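Unholm Allotment Association – minutes of the May meeting, 7.30 pm, Rashti Hall
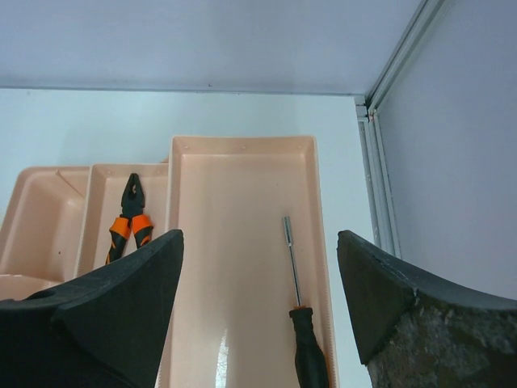
**Question from the floor:** What do we pay for water at present, and who decides it?

**Reply from the chair:** Each plot pays the same flat charge once a year, set by vote at the annual meeting, whatever the plot's size and however much its holder uses.

Present: Setareh Alipour (chair), Shahram Salehi (minutes) and 13 plot holders. Apologies were read.

## 1. Last meeting's minutes

Agreed, with one correction. The minutes said the lower gate "has been fixed". Plot 5 asked for this to read "has been looked at". Changed.

## 2. Water meters

SA introduced the offer from Ondden to fit a meter on each of our 76 plots. Their letter says metering "encourages careful use" and that most sites see a fall in their bills. SA had asked which sites, and how big a fall. The reply was a second copy of the leaflet.

Points made:

- The holder of plot 31 thought meters were fair. She has a half plot, grows mostly fruit bushes and pays the same as people with three beds of celery.
- Plot 12 asked who would read the meters. Ondden's offer covers fitting only. Reading them would fall to us, in winter as well.
- SS said that meters measure leaks as faithfully as they measure watering, and that the pipe along the east path has been patched so often he would not like to be the plot at the end of it.
- Plot 40 asked what happens when a meter freezes. The leaflet does not mention frost.
- Plot 31 said this was all very well but none of it was an argument for the flat charge.

SA said she could not recommend the offer on what we have been shown. She would want to see a year's bills, before and after, from a site of our sort on a slope like ours. Several people doubted we would get them.

**Agreed:** no meters for now. SA to write to Ondden again with the questions on frost, leaks and reading. SS to put a half-plot rate on the agenda for the annual meeting, as a separate matter.

## 3. Rorkier compost

We were offered a trial pallet of Rorkier peat-free compost at a reduced price, on condition that we supply "a short statement of results". Plot 22 was in favour. He used it on his beans last year and they did well.

SS asked what his beans had done the year before. They had also done well.

There was a longish discussion on whether a statement of results could say that there were none. SA read the terms again and thought it could not, or not happily. Plot 9 offered to grow two rows side by side, one in Rorkier and one in our own heap, and to write down what came up. The meeting liked this better than the pallet.

**Agreed:** decline the pallet. Plot 9 to buy 2 bags at the normal price, to be repaid on receipt, and to report in the autumn.

## 4. Waiting list

The list has been closed to new names since last summer. Plot 17 asked why, when four plots along the railway side have been under bramble for as long as she can remember. SA said their holders have paid. Plot 17 said paying was one thing and digging another.

The rules say a plot must be "kept in reasonable order". It was noted that we have never written down what that means, and that every past attempt has ended in an argument over nettles.

**Agreed:** SA to write to the four holders. No letter to mention nettles.

## 5. Any other business

- The lower gate still does not shut. SS to look at it, again.
- Plot 40 asked that the hose by the shed be coiled after use. Noted.
- A slug remedy was passed round. The seller's claims were read aloud and the packet was returned to its owner.

Meeting closed 9.05 pm. Next meeting in the same hall, date to go on the noticeboard.

SS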